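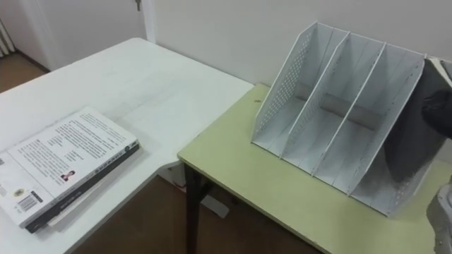
The gripper at the right-hand panel of the white file organizer, with the desk and side table set up in an L.

Sorting arm back at work at Lernodley after gripper service

September 6, 2021

The robot arm at the Lernodley records room is running again after a service stop that took in new finger pads, a wrist check and a full re-teach of the table positions.

The arm logged 3442 grips since its last service in June. Pads are meant to be swapped every 1000. They weren't.

"We kept saying next week," said Trinidad Pangilinan, who looks after the cell. "Then it started letting folders slide, and by then you're not saving any time at all."

First sign was small. The arm would close on a divider, lift, and the load would creep down a little before it got where it was going. Then came stops. The controller, a Ziltov unit, threw a grip fault 522 times over the summer, most of them cleared by hand with the reset button and not written down anywhere. Pangilinan pulled the number out of the log afterwards.

Old pads came off with a hex key and some patience. The rubber had gone shiny and one had a split along the inside edge. Replacements were ordered from Schwerdtfeger, part number 3814, and the first packet that came was the wrong width, so another wait.

With the new pads on, the fingers close sooner than they used to. Thicker rubber. That means the old closing distance is wrong, and it has to be set again before anything gets picked up, otherwise the motor pushes against a panel it already has hold of and faults out. Pangilinan did it with a steel rule and then checked with a single sheet of card between the fingers.

Next the tables. The cell uses two, a white desk and a lower-cost yellow-green one, pushed together. They don't match exactly in height, and the step between them has to be taught in. A book goes on the desk, the file organizer on the yellow-green table, and the arm is walked to each by hand at slow speed, point by point. The organizer is the harder one. Its panels lean back, so a straight-down approach catches the top of a divider. The arm has to come in from the side and take the end panel.

"If you nudge a table, start over," Pangilinan said. "I've bumped it with my hip and lost a morning."

There is tape going down on the floor for the table legs this week. Should of been done at install.

Wrist check turned up one loose cable clamp, tightened. No wear on the joint itself. The bolts at the base were gone over with a torque wrench and two took a quarter turn.

The software side was quick. Pososell, the program that holds the pick points, was backed up before any of the work started and the old points kept under a seperate name in case they are wanted. They probaly won't be.

New routine for the cell, from now on:

Wipe pads with a damp cloth at end of shift, no solvent.
Look at grip count every Monday-type startup, whichever day the week begins.
Change both pads at 1000, never just the one.
Write down every grip fault, even if reset clears it.
Re-teach after any table move.

Speed is being held at half until the new pads have bedded in. Full speed after that if the log stays clean. A spare set of pads is in the drawer under the controller, the right width this time, and the wrong ones are going back.

Staff who use the records room should keep returns on the cart by the entrance until further notice. Questions about the cell go to Pangilinan.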